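Gralex Hand Collector, the handheld gripper for recording demonstrations

Hi, I'm Treasa Carroll, and if you've landed on this page you probably need a lot of examples of somebody picking things up and putting them down again, and you'd like to get them without tying up an arm for a month. So did I! The Gralex started as a thing I built for my own bench at Kestmont, then Colm Mulligan in the next room wanted one, then Colm's old lab wanted four, and now it has a product page.

It's a two-finger gripper you hold in your hand. You squeeze the trigger, the fingers close, and a wide-angle camera sitting on the body records what the fingers are doing while the finger opening gets written down alongside the video. That's the whole idea. You do the task the way you'd do it at home, and your policy gets trained on the view it'll have later when the same fingers are bolted to an arm.

What you get in the box

The gripper body with fingers fitted, a spare pair of fingertips, the camera and its mount, a memory card, a charging cable, the calibration sheet and a little bag of screws (there are more screws than you need, I always drop one). The carry case is extra. I went back and forth on that and Colm won.

Who it's for

Small teams, mostly. If you have a big room full of leader and follower arms then you already have your routine and I won't try to talk you out of it. But if you're two people and a table, a handheld tool gets you recording the same afternoon it arrives. You can carry it into a kitchen, a shop, your mother's hallway, anywhere you'd like your data to come from.

Variety is what I care about most. My early sets were all filmed on one bare bench with one box of blocks, and the policy I trained on them was lovely on that bench and hopeless a room away. So now I fill a table and shelf with the sort of thing people keep around the house, I move it all about between batches, and I make the person recording work in among the clutter.
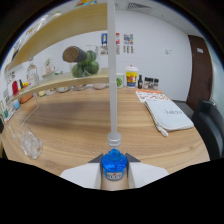

Small bottles are my favorite thing to start new people on. They're light, they're easy to knock over, and a glossy one gives the camera shiny highlights to deal with. Clear and see-through stuff is harder for a model than most of us expect, so I'd put some in from the first batch. If you leave it until the end you'll find yourself with a tidy set of mugs and boxes and a policy that has hardly ever met a glass.

The fingers

The fingers are stiff along their length with an angled tip, and the tip is what does most of the work. On round things you want to come in level and let both sides touch at the same moment. On flat things like a folded cloth, tilt your wrist and take an edge. People who are new to it tend to squeeze far too hard, I think because the trigger feels light, so I ask everybody to spend their first half hour just lifting things and setting them back down without saving any of it.

The tips pull off and push on. When they get shiny from use, swap them, and please swap both together! I once ran a week with one new and one old, and everything I picked up turned a little to the left on the way up. All of it went in the bin.

The camera

It's a fisheye, so expect a curved picture with black around the rim. Some customers write in and ask for a flatter lens. I tried one on an early version and took it off again. With the wide lens you keep the fingers, the object, the place you're going next and a good chunk of the room all in view at once, and the room is what the tracking leans on to work out where your hand has been. Plain white walls can be a problem for that. Posters help, shelves help, a table with stuff along the back helps a lot. If your tracking keeps dropping out, hang something up before you email me. (Then email me, I don't mind.)

We record at 30 frames a second. You can train on fewer, and Colm does, but I'd sooner have them on the card and throw them away later.

The files

Every take saves as its own folder with the video, the finger opening over time and the motion of the gripper. Our desktop program, Iklow, pulls the folders off the card, lines everything up, and shows you each take with a keep button and a drop button. It runs on an ordinary laptop. You type the task in your own words, one short sentence, and that sentence rides along with the take from then on. I'd agree on your wording before you start. We have an old set where the same job is called "put bottle down," "place the bottle," and "bottle to table," and I was two of those three people.

Iklow will flag takes where the tracking jumped, where the fingers never closed, or where the card skipped. It won't tell you that a take is boring or wrong. You have to watch them for that, and I do watch them, at double speed, usually with lunch.

How I run a session

Since everyone asks, I'll go through a normal afternoon. I write down the tasks first and keep them small. Pick up the bottle and stand it on the tray. Move the cup next to the basket. Hang the towel up. Then I set the table and walk round it once to make sure nothing is about to roll off.

Each task gets 25 takes before anything is moved. After that I shuffle the objects, change the start spot, and go again. Start your hand somewhere different every time, too. If every take begins from the same place over the middle of the table, your policy will want to begin there as well, and your arm may not be able to.

Keep one hand for the gripper and keep the other behind your back. I mean it! The number of otherwise good takes I've dropped because a stray hand came in to steady a cup is embarrassing, and most of those hands were mine. If something falls over, let the take run and try to fix it with the gripper. Those recoveries are gold and they're hard to get on purpose.

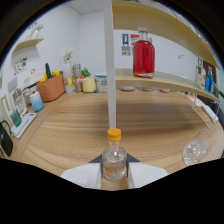
Lids and caps deserve a word of their own. Picking up a capped bottle is a fine beginner task, but taking the cap off needs something to hold the bottle still, and with a single gripper you'll either need a snug holder on the table or a second unit. The second unit is the nicer way to go. Two Gralex units pair with each other by holding both side buttons down until the lights match, and Iklow then treats them as one take with a left and a right. If you want to do pouring, folding or anything with a zipper, buy the pair.

After 30 minutes I make people stop and shake their arm out. The gripper weighs 700 grams with the camera on, and that's nothing at all for the first few takes and then very much something. You can see tired takes in the data. The hand comes in lower and lower and the fingers start brushing the table. February was our busiest month for recording and we were strict about breaks the whole way through, and I dropped far fewer takes than I had been dropping before that.

Light

Any normal room light is OK. Don't point the camera straight at a window. If you have a bright window on one side, do some batches with the blind up and some with it down, and note which is which in the session box in Iklow. Shadows under shelves are worth having in your set, so put a few small dishes back there and reach for them.

Things it isn't good at

Very thin items flat on a hard table, like a bank card or a single sheet of paper. You can do it by sliding the item to the edge first, and that's a perfectly good task to record, but a straight pinch from above will annoy you.

Heavy things. A full glass bottle of juice is about where I'd stop, and I'd want dry fingertips for it.

Anything hot, and anything sharp. The tips aren't made for it and there's a person on the other end.

It also doesn't feel force. You get how far the fingers are open and that's it. There's a version with pads that sense pressure on Colm's bench, and he won't let me put a month on it, so I won't.

Mounting it on an arm

The same fingers and the same camera mount fit on our wrist adapter, sold separately. We make the adapter in two bolt patterns, so send me the name of your arm before ordering and I'll tell you which one, or tell you that we don't have it. Please don't guess from the drawing. Once it's on, run the calibration sheet again with the camera in its new home, even if you didn't touch the lens. Then replay a handful of your recorded takes at low speed with nothing on the table. If the fingers end up where your hand did, you're ready to train. If they're off to one side by the same amount every time, it's nearly always the mount screws.

Care

Wipe the lens with a soft cloth before every session. Wipe the fingers with a damp one afterward. Don't use alcohol on the tips, they go sticky. Charge it overnight, and take the card out before you throw the whole thing in a backpack, please, I've had two come back with snapped cards.

Repairs and ordering

I do the repairs myself and I'd much rather fix one than sell you another. Write to us through the contact form with what it's doing and, if you can, one of the bad takes attached. For orders, say whether you want a single or a pair, whether you want the case, and which adapter if you already know. Schools and student teams, mention it in your note and I'll see what I can do on price. Units are put together in small batches at the Kestmont workshop, and if we're out I'll put you on the list and write back when yours is on the bench.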